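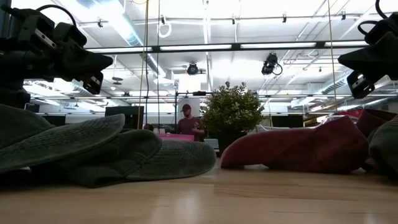 Chapter 4
Choosing Between Grippers

If you have ever tried to fold a towel with mittens on, you already know a good deal of what this chapter covers! Cloth sags and bunches and slides about, and a gripper that handles a box nicely may make a sorry mess of it. When Najwa Zoubi set two finger designs side by side at Pondport, she ran 56 lifts with each - same cloth, same table, same arm - before she wrote down a word of opinion. We'll borrow her patience here.

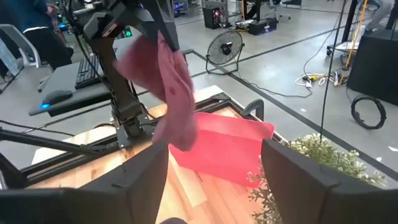 Figure 4.1 A crumpled pink cloth held by one gripper above a shallow tray.

Keep a notebook handy as you read, and start with Section 4.1, on finger shape.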